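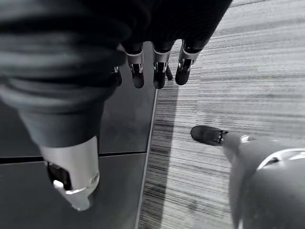 4.2 Cost of hands and covers

The largest single line in the Kolliston budget was the hands, and it was also the line we planned least well. Our first draft, prepared by Remo Marino before the site had been chosen, treated a hand as one item with one price and one service date. In use, a hand is bought once and then paid for in parts. Figure 3 shows a five-finger hand over the line where the dark floor panel meets the carpet, with silver joint bands at the middle knuckles and black fingertips. The knuckle joints and the tips wear at different rates and come from different suppliers, so we now list them separately. The fabric sleeve over the back of the hand is a third item. It was missing from the first draft altogether.

Sleeves are cheap to buy and slow to replace. Hamish Purves kept the workshop log for the full trial and recorded 177 service events across both sites. Sleeve changes made up 40 of these. None took long at the bench, but each one meant taking a unit out of the schedule, and the lost time cost more than the fabric. We had set aside nothing for that time. In the revised plan, labor for sleeve changes is charged to the equipment budget and the stock of sleeves is bought in January with the rest of the soft goods.

Fingertips were the opposite case. The supplier, D'Amico, sold them only in full sets, and we ordered more sets than we used. Quyên Cao's review of the stockroom at the end of the trial found almost 300 unused tips, most of them for the thumb position. A set price looks good on a quote, but it should be checked against which fingers wear out. At Grelotdale, where the tasks were mostly sorting and lifting, the thumb tips lasted far longer than the others. We have asked for single-position pricing in the next round. If it is refused, we will order fewer sets and accept a higher price for each.

4.3 Floors as a planning cost

We did not expect flooring to appear in a section on equipment. Both sites have rooms where a hard surface gives way to carpet, and the units have to work on both sides of the change. Before the trial, Nabil Obeidat proposed a single floor covering throughout. The quote was close to the price of a spare hand, and the proposal was dropped in favor of testing on the floors as they stood.

We still think that was the right choice for a first year. A buyer who pays to make the floor uniform learns little about how the equipment will behave in other rooms, and the money is gone if the lease ends. There is a cost to leaving the floor alone, though. Each mixed room needed its own setup visit, and setup visits were billed by the half day. Planners should ask for a floor survey early — a sketch with the surfaces marked is enough — and price the visits from that sketch before signing for any units.

4.4 Spares and the second unit

The question raised most often by the finance office was whether to buy a complete spare unit or a shelf of parts. We ran 2 units at Kolliston and one at Grelotdale, with parts held at Kolliston only. When the Grelotdale unit was down, parts had to be sent over, and transport added at least a day to each repair. A shared spare would have shortened those gaps but would have sat idle for most of the year.

Tanveer Shaikh's costing, set out in Appendix B, favors parts over a spare unit for any group of fewer than four. The result depends heavily on the price of the forearm assembly, which the Ala line sells only as a complete piece. A small parts shelf at each site comes out cheaper than one large shelf, even with some items bought twice. We have adopted this for the second year, with sleeves and joint parts held at both sites and forearms held at Kolliston.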